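The Kiltmont Crossword: Frequently Asked Questions

Last updated Saturday, August 22, 2020

What is this?

A free crossword that goes out by email every week, except in January, when I lie down. It's named after the street I lived on when I started it. There is no app. People keep asking me for one, and I keep forwarding them a PDF.

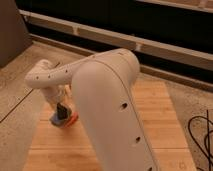

Skutumon

How hard is it?

Somewhere between "placemat at a diner" and "reason to sleep in separate rooms." Most solvers report finishing in 30 minutes. A few write in to say they finished in 3, and I'm happy for them, in the way you're happy for a neighbor with a boat.

Do I need to know a lot about opera, rivers or baseball players of the 1950s?

No. I don't know any either, and I'm not going to look them up on your account. If a short river turns up in a corner, it's because I was tired and the corner was winning.

Can I use a dictionary?

You can use whatever you like. I won't be there. My own rule is that looking something up is fine as long as you're annoyed about it afterward.

I think there's a mistake in one of the clues.

There probably is. Send me the puzzle number, the clue number and what you think it should say. Please also say whether you mean across or down, a detail that goes missing from nearly every complaint I get. Corrections run at the bottom of the next puzzle in very small type.
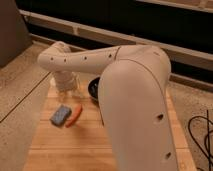
White arm over a light wooden tabletop

I found a word that isn't a word.

Was it VOLTEO? That one got 70 emails. I had it in my head as a dance step, and I was wrong, and I have since made my peace with it. The word list has been cleaned up and VOLTEO is gone, along with a few others that didn't get caught and that I'd rather not draw attention to.

How do I print it so the squares come out big enough?

Choose "fit to page" in the print window. If the grid still comes out the size of a postage stamp, your printer thinks it's printing two pages per sheet. Mine believes this about everything. There's also a large-print version, linked at the top of every email, with the clues on a second page.

Do you take puzzles from readers?

Yes, if they're a regular 15 by 15 and the grid is symmetrical. I read all of them and I'm slow. Before you send one, try it out on somebody who doesn't love you.
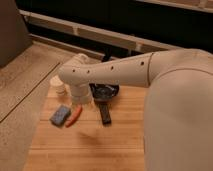 When you do send it, put the answers in a separate file. I like to solve it first like anyone else, and it's hard to be surprised by a theme when the email says "the theme is cheese." I pay 40 dollars for each one I use. Theme-less puzzles are welcome too, and pay the same.

How do I unsubscribe?

The link is at the bottom of every email, under the corrections. If you leave in the middle of a puzzle, the solution goes out the following week without you, so you may want to hang on for one more.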